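Can a machine do the washing-up yet? I went to find out

August 29, 2025

219 shares | 3 comments

I have a sink full of pans at home and a deep wish never to look at them again, so when Tharun Raju asked if I'd like to spend a morning at Prekis, I had my coat on before I'd finished reading the message. Prekis is a small outfit that wants machines to do the dull bits of running a house or a shop — folding tea towels, filling shelves, wiping down counters, that sort of thing. Raju looks after the training side, which means he spends his days getting people to do chores very slowly and very well.

The news, such as it is, is that they've started a trial with Balenis, the homeware chain. A machine called Alto is going to have a go at tidying the mug and glass shelves in one branch, after closing time, with a member of staff keeping an eye on it. It began in a small way in April with just mugs. Now it's moving on to glasses, and you can probably guess how I felt about that, given what I do to glasses.

I'd pictured a sort of butler. Alto is two arms on a wheeled base and it comes up to my shoulder, and when I walked in it was parked by the kettle, switched off. Raju said it had been a long week for everybody.

What I hadn't thought about at all was where the know-how comes from. Alto learns from people, and the people don't work the machine while they're teaching it. They hold grippers in their own hands and do the job themselves, at a plain white table, again and again (and again!). The grippers record what goes on as they move.

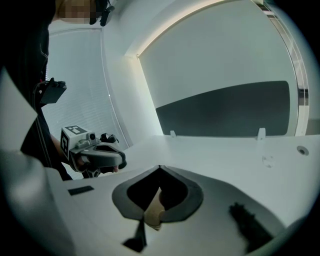
Trying it for myself

Of course I asked for a turn. Raju gave me a gripper and a tea towel and told me to fold the thing in half, which I have been doing since I was six. Well! It took me 2 minutes and the result looked like something you'd find behind a radiator. You lose all the little things your fingertips do without asking you. I kept wanting to smooth the cloth flat with the side of my hand, and then remembering that I didn't really have one.

The regulars are much better. One of them did the same towel while chatting to me about her allotment, and hers came out square. They aim for 500 good goes at a job before Raju's lot will let Alto near it, and a go only counts if it's clean from start to finish. Drop the towel and you begin again. I asked if people got bored. "They get fussy," he said. "You should see them load a dishwasher now."

After lunch they woke Alto up for me and it did three mugs. It picked up the first, thought about it, and put it on the shelf with the handle pointing the right way. I clapped, which was embarrassing. The second went just as nicely. With the third it got hold of the rim, let go, got hold of it again, let go again, and then sat there with its arms up until someone pressed a button. A teenager on a Saturday job would have done the whole shelf by then and been on their phone.

Raju didn't seem bothered. He reckons shelves are coming along well because a shelf is a shelf, and one branch of Balenis looks a lot like the next. Homes are the hard part. Your cupboard is nothing like mine, and mine has a bag of bags in it that falls out whenever you open the door. He wouldn't give me a date for a home version and I did ask, more than once, in different ways.

I also rang Aidoo, a cleaning firm that was offered an early go with Alto and said no for the time being. The woman I spoke to was perfectly friendly about it. Her cleaners do a bathroom, a kitchen and a flight of stairs before most of us are at work, and she couldn't see where a thing on wheels came into it, the stairs especially. She'd have another look when it could wring out a cloth. I put this to Raju and he laughed and said wringing was on the list, quite a long way down.

So, shop shelves after hours, with someone watching: that bit is happening. Towels: nearly, if you're patient and don't mind a wonky corner. Pans with last night's lasagne stuck to them are a fair way off, and I'm sorry to report that I went home and did mine by hand, with the radio on.

Balenis says it will decide whether to try Alto in a second branch once the glasses have had a proper run. I've asked to be told how many get broken.

3 comments | Share this story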